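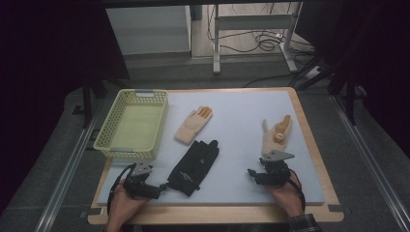 # A small basket for the glove problem: the Potura, reviewed

I own too many gloves. Knit ones, work ones, the stretchy black kind you buy at a checkout and then find in every coat you own. For years they lived in a drawer with the dog leash and the spare batteries, and every cold morning began with me pulling out three lefts. So last September I bought a Potura basket from Ultinley, the little housewares shop near my bus stop, and I've been using it long enough now that I have Opinions.

Short version: I love it! It's a plastic basket, so let's keep our heads, but I love it.

## What you get

The Potura is a rectangular, open-top basket with perforated sides. The holes are small diamonds, and there are two little gray pieces, one at each end. Mine is the pale yellow-green. There was a darker blue on the shelf too and I nearly took it, but the hall by my door gets very little light and I wanted something I could find half asleep. The color is softer than it looks on the label, somewhere between a pear and a lime sherbet, and it looks great next to light wood.

It cost me 9 dollars. No lid, no liner, no assembly, and one sticker on the bottom that peeled off clean in one go (a small thing, but I have scraped enough sticker glue off enough baskets to be grateful).

## Living with it

I keep mine on the shelf by the front door, and it holds all the gloves for a household of two, plus a hat if you push. Knit gloves are what it does best. They squash down, they don't slide around, and because the sides are full of holes they get some air. I used to come home, drop damp gloves in the drawer, and find them still damp and a bit sour the next day. In the basket they're fine by morning unless they went in truly soaked, and then I hang them up first like a sensible person.

I sort on the kitchen table once a week or so, and this has become a weirdly pleasant job. Everything comes out of the basket, gets laid flat, gets matched, and goes back in pairs. Anything without a partner goes back last so it sits on top, where I'll see it and remember to check my pockets. I do it on a tray with a piece of foam board laid over it. The board gives me a clean, pale surface where a black glove shows up right away, and I can brush the lint off it afterward. Cream gloves are harder to see on it, but the ones with orange fingertips sort of announce themselves.

If you want to try the same setup, look for a tray with rounded corners. Mine used to have square ones and I caught a cuff on them more than once.

## Which gloves go in well

- **Cream knit gloves with orange fingertips.** The best match for this basket by a mile. Fold them in half, cuffs together, and they stand up in a row along the long side.
- **Thin black gloves.** Fine, but they sink to the bottom. I put them in last.
- **Big padded ski mittens.** No. Two of those and you've filled it. They live in a bag in the closet now.
- **Leather.** I wouldn't. Mine picked up faint marks from the holes after a few days pressed against the side.

## Compared with the Zukitz

Before this I had the Zukitz fabric bin, the fold-flat kind with a stiff bottom. It's a nice-looking thing and it's bigger, so if you have kids and a mountain of scarves it may suit you better. But the sides slumped after one winter, you can't see what's in it, and it held on to moisture. I also never found a good way to wash it. The Potura gets a rinse under the tap and a shake — done.

I also looked at a woven one from Lý, which was gorgeous and which I still think about. It was 41 dollars. For something that holds wet gloves I couldn't do it, though I might go back and get it for yarn.

## What I'd change

Not a lot, but here goes.

The holes run the whole way along the sides, and loose knits can snag on them if you yank. I've pulled one thread so far, on an old glove that was already on its way out. Lift things straight up and you'll be fine.

I'd like a half-size divider. I made one from a leftover strip of foam board and it works okay, although it pops out whenever the basket is less than full.

And it weighs so little that an empty one will scoot across the shelf if you bump it. Two dabs of museum putty fixed that for me. With gloves in it, it stays put.

## Other things I've used it for

I went back and bought a second one, obviously. That one has been a holder for dish cloths, a place for clothespins (don't, the small ones poke through the holes and hang there) and a strainer for rinsing plastic building blocks, which it was excellent at. Right now it's under the bathroom sink with the travel-size bottles in it, and it may even stay there.

## Would I buy it again?

I already did, so yes. If your gloves are in a drawer and you're tired of the drawer, get one, clear off a table, dump everything out and start matching. I found a pair I thought I'd left on a train!

Ultinley had both colors last time I was in. The blue is still tempting me.

*Posted January 12, 2024*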